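Visit report: hand-held gripper trials at Anden

Members of the Estura evaluation group visited Anden in May to compare hand-held gripper tools on soft household goods. The purpose was to advise on which finger pads should be carried forward to the arm-mounted trials at Celthorpe.

Our hosts had chosen a bedroom for the exercise. Towels and clothing are handled there on top of a made-up bed, where the surface gives under the tool. Two people may work at the same bed, one tool each.

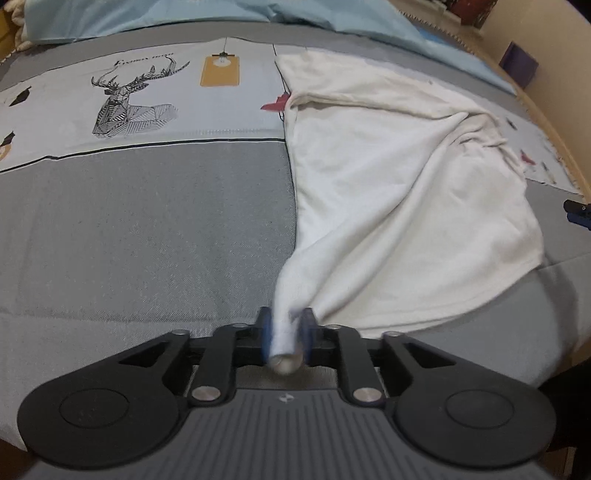

Anden asks its operators to take fabric by a corner wherever one can be found. The grip is more repeatable, and the cloth can be lifted without dragging the bedding beneath it. Operators complete 70 short exercises before their recordings are accepted, and the archive now stands at around 2,000.

The linkage drew favourable comment. Both fingers close evenly on the centre line, so the operator has only one movement to learn.

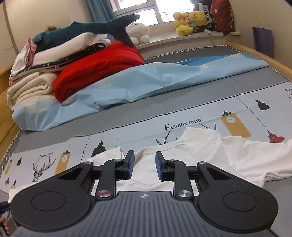
Blue fingertip pads above a white T-shirt, collar side.

Garments proved harder to judge than towels. Members noted that the wide-angle camera keeps both fingertips and most of the bed in view — a clear advantage over the Bosman unit tested last year — but that straight edges bow noticeably towards the sides.
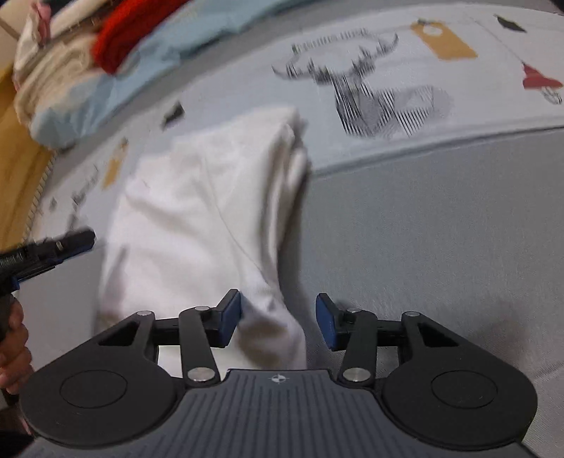
Two tools at the bed, with the white cloth between the fingers of the nearer one.

The group also discussed motion blur. When the tool is swung quickly, printed patterns on the bedding streak, and fine detail is lost. Anden is considering a shorter exposure, at some cost in darker rooms.

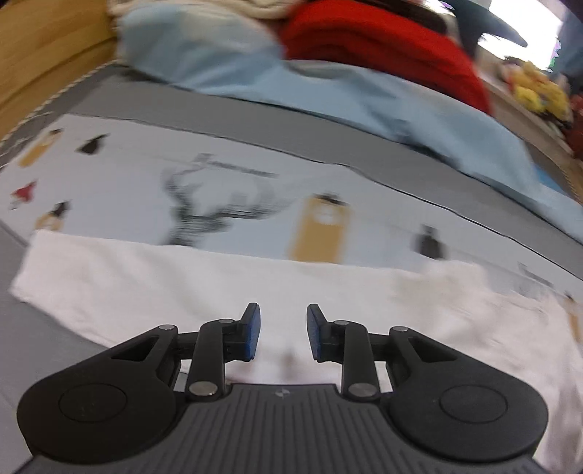 Slower approaches were recommended in the meantime, with a brief pause before the jaws close. The group recorded 17 observations in all, of which 2 concern pad wear and will be followed up by Celthorpe. A further visit is proposed once the replacement pads have been fitted.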